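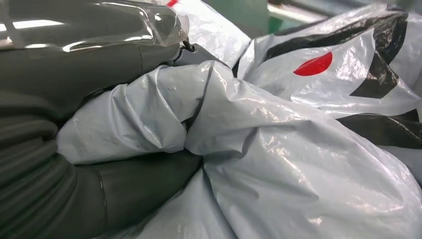

Perguntas frequentes - envio em saco plástico (courier)

Actualizado em 9/9/19. Para quem entrega encomendas no balcão ou pede recolha. Se a dúvida for sobre caixas, ver a outra página.

Que sacos aceitam?
Sacos de courier em plástico, novos ou usados, desde que fechem bem. Brancos, cinzentos, com logótipo de outra loja, tanto faz. Sacos do lixo e de supermercado não.

Posso reaproveitar um saco que recebi?
Pode. Tire a etiqueta antiga ou tape tudo com marcador preto, códigos de barras incluidos. Dois códigos no mesmo saco e a encomenda vai parar ao sítio errado - em dezembro foi o motivo mais comum de devoluções na rota Tralow.

O saco está todo amarrotado. Faz mal?
Ao saco, não. À etiqueta, sim. Alise a zona antes de colar, senão o leitor não apanha o código. Rugas no resto, sem problema.

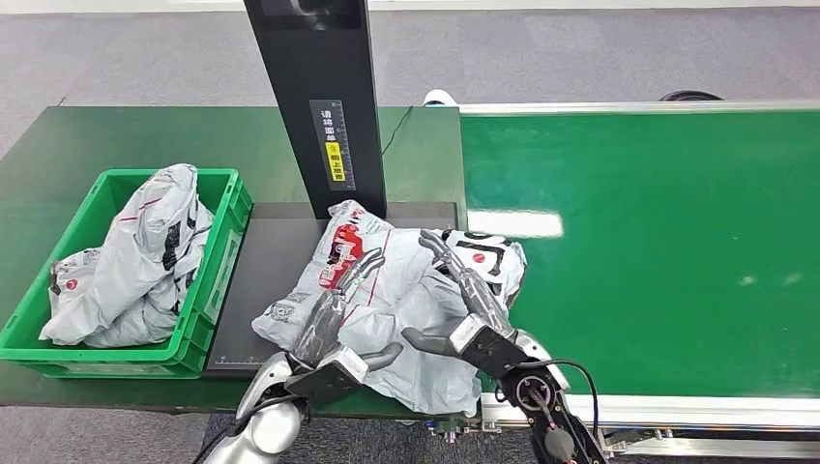

Gus Achterberg
Responsável de expedição, Wimelel

Etiqueta para cima ou para baixo?
Para cima. Sempre. O saco pousa-se com a face da etiqueta virada para o teto e espalmado o melhor possível. Se a etiqueta ficar por baixo, temos de virar e repetir.

Onde colo a etiqueta?
No lado mais liso, ao centro. Nunca em cima da aba de fecho, nunca a dobrar para o outro lado. Fita-cola transparente só à volta, não por cima do código (faz reflexo).

Como medem um saco mole?
Comprimento e largura com o saco estendido, altura no ponto mais alto. Sobras de plástico vazias não contam se vierem dobradas e coladas. Se vierem soltas contam, e aí paga mais sem necessidade.

Qual é o peso máximo?
800 gramas na tarifa Virkelen. Acima disso passa à tarifa normal, não é recusado. Peso com saco e etiqueta, claro.

O saco vem cheio de ar, e agora?
Aperte antes de fechar. Encoste o conteudo ao fundo, passe a mão do fundo para a boca e só depois cole. Um saco insuflado ocupa o dobro no contentor e pode rebentar debaixo dos outros.

Posso torcer a ponta e dar um nó?
Não. O nó prende nos tapetes. Dobre 2 vezes e cole com fita larga.

Posso pôr 3 artigos no mesmo saco?
Sim, se forem para a mesma morada. Roupa vai bem assim. Coisas com cantos, embrulhe primeiro em papel ou cartão. 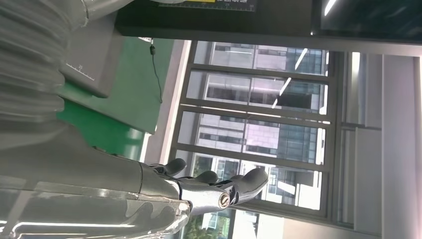

Os cantos furam o plástico por dentro e só se dá por isso à chegada. Livros, molduras, carregadores - cartão à volta, nem que seja de uma caixa de cereais.

E artigos frágeis?
Caixa. Não insista no saco, o seguro não cobre.

O saco rasgou no caminho. A quem reclamo?
Guarde o saco e a etiqueta, tire fotografia aos dois e escreva à Chutima Phetsri, das reclamações. Indique o número do envio e o código 2942 no assunto, assim vai direto para a fila certa. Sem o saco demora mais mas ainda se trata.

Vendem sacos no balcão?
Sim, tamanhos médio e grande. O pequeno está esgotado, volta com a próxima encomenda da Tawhiri. Não reservamos.

Posso escrever a morada à mão?
Só se a impressora falhar. Letras maiúsculas, caneta de acetato, e código postal bem legivel. Esferográfica no plástico sai com o dedo.

Recolhem em casa só um saco?
Recolhemos, mas a taxa é a mesma que para vários. Compensa juntar ou deixar no balcão.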